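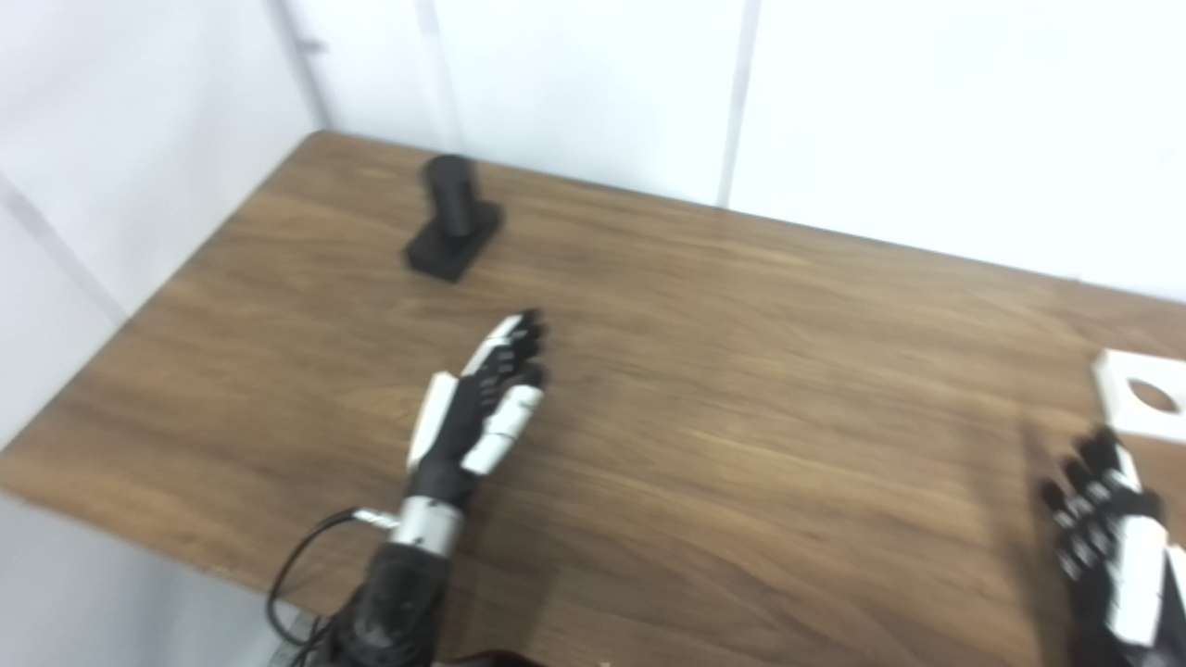 Lerneck table, walnut-look finish. Grain and rounded edge detail.

Lerneck rectangular table
Product code 774
Made to order. Delivery in eight weeks.

Overview
The Lerneck is a plain rectangular table for a study, a workroom or a small meeting room. It has a medium-brown top with a walnut-like finish and long, wavy grain that runs the length of the table. The streaks go from light tan to dark chocolate brown, and there are darker knots and swirls in places. Tops are not matched, so the one you get will have its own pattern.

The near edge is rounded and slightly bevelled, and more comfortable under the forearms than a square one. The table can stand out in the room or with its far edge up to a wall.

Finish
The top is oiled at the Dratton workshop and left to cure before packing. It will mark if you leave hot cups or wet glasses on it. Small rings usually come out with a light rub along the grain and a little fresh oil. We sell the oil in small tins and one tin does several coats.

Items with a flat base, such as lamps, speakers and stands, can stay on the top all year. Put felt under anything heavy. If the table is near a window, move things now and then in the first few months, as wood changes colour in daylight and a covered patch will show.

Sizes
Two lengths are kept as standard. Both have the same depth and height, and the legs are the same on each. Other lengths can be made - send us the wall measurement and we will quote. Please measure at table height as well as at the skirting board, as old walls are often out by more than you would think.

Assembly
The top and legs come in separate boxes. You need two people to turn the table over, and a clean blanket on the floor. The hex key is in the bag with the bolts. Tighten all the bolts by hand first, stand the table up, check that it sits level, then tighten fully. Check them again after a month of use.

Care
Dust with a dry cloth.
Wipe spills straight away, along the grain.
No bleach, spray polish or scouring pads.
Re-oil once a year. Many owners do it in February, when the heating has dried the room out.

Price
£295 for the shorter length. The longer length and made-to-measure tops are priced on request. Delivery to a ground floor room is included on the mainland.

Customer notes
"Bought for the back office. Top is darker than I expected from the sample but I prefer it." - Rui Bettencourt
"Good solid table. One bolt was missing and came by post two days later." - Shuzhen Duan
"We have had ours 13 months and oiled it once. A few light scratches, nothing that bothers us." - Xiaoyan Qian

Samples and orders
A finish sample can be posted free of charge. It is a small offcut, so it will not show the full range of the grain. For samples, spare bolts or a quote, write to Yiran Guo at the Dratton workshop and give the product code.

Goes with
Eltix bench, same finish
Jiang two-drawer unit, fits under either length

Page last updated October 8, 2018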